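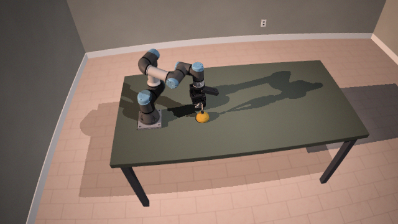 Fig. 1. Simulated cell, overall view. Arm on table, gripper at the object.

Notebook, simulation group, Pavside laboratory. June, open day.

Present for the group: Ulla Savolainen (session lead), Danylo Stelmakh (operator), and the undersigned. Visitors were received from Flunska and from the Iltmont technical college. The first party entered at 9:30.

The purpose of the session was to show visitors how the pick task is prepared in simulation before any time is booked on hardware. The scene was the same one used for the Galang work, with one arm, one table and one small yellow object to be approached from above. No changes were made to the scene file during the day. Each party was limited to 20 persons on account of the room.

Danylo opened with the camera positions and explained that the same moment can be rendered from more than one side. He then stepped through an approach at reduced speed. Several visitors asked why the shadows had been left on, as they make the tabletop harder to read. Ulla replied that the policy is trained on rendered views and that the group prefers to keep the lighting uneven.

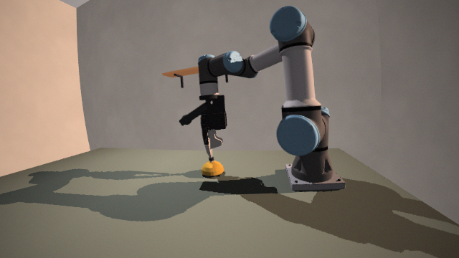

The second part of the demonstration concerned alignment. The target pose places the fingers over the middle of the object with the gripper vertical. A small sideways error at this height is difficult to judge by eye, and visitors were invited to compare their own estimate with the value printed in the log. Most estimates were too generous. It was also noted that the object is modeled with coarse facets, and that contact results near an edge between facets should be treated with care.

Figures given to visitors: 3,000 episodes in the current set, of which 800 are held back for evaluation. Episodes run up to 21 seconds. A question about the success rate was deferred, as the evaluation has not been repeated with the new gripper settings. Action: Danylo to send the rate to Flunska when it is available.

The viewer stopped responding once, before the 11:00 party, and was restarted. The log for that run is incomplete and should not be used.
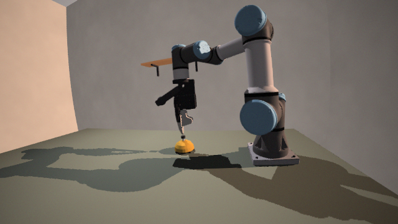

Yevdokiia Ostapchuk asked whether an approach from directly above would still be suitable if the object were lying on its side, and said that in her experience "the easy pose gets all the practice." Ulla agreed that tilted starts are underrepresented. They will be added to the next set, with the wrist limits checked first.

Ostap Derkach requested the table dimensions for a student exercise. These may be released. The scene file itself may not be sent out until the license for the arm model has been confirmed.

For the next open day: larger type in the log window, a spare display cable, and a printed sheet with the joint names. Visitor forms are in the gray binder, second shelf.

Y. Shevchuk

We use cookies to improve your experience on this site. Accept all | Manage preferences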